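3.2 Work surface and objects

All sessions were held at the same desk in the Kedcombe room. A dark gray mat was laid flat on the light wood tabletop and taped down at the corners with white tape, following the layout used by Derkach in the Birkusard study. The tape was replaced when a corner began to lift. The objects were a round green lid with a raised rim and a small white block. 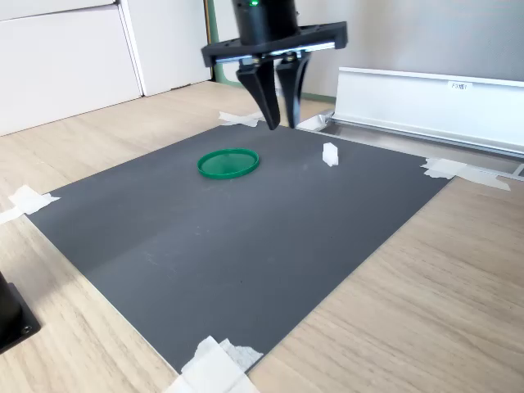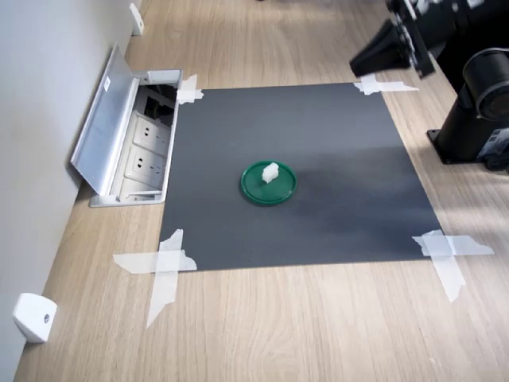
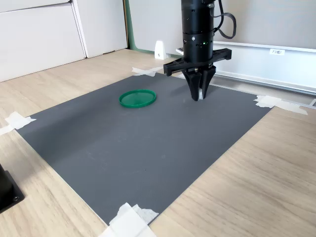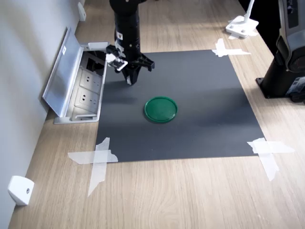 Figure 2. The mat and the green lid. The white block is beside the lid in the first view and on it in the second.

We chose a plain mat after early trials in November, when reflections from the bare wood made the edge of the lid hard to mark. The lid has a thin center and a rim that stands up all the way round, so its outline reads as an ellipse from a low angle. Annotators marked the rim and left the center alone.

Block placement was scored as "on" or "off" the lid. A block touching the rim from outside was scored as off. Of 1,768 placements, 1,747 were kept; the rest were dropped because the two annotators could not agree on the contact point. Ihor Derkach checked the kept set against the written rules and changed no labels. The position of the lid on the mat was not fixed between trials, and no marks were drawn to guide it.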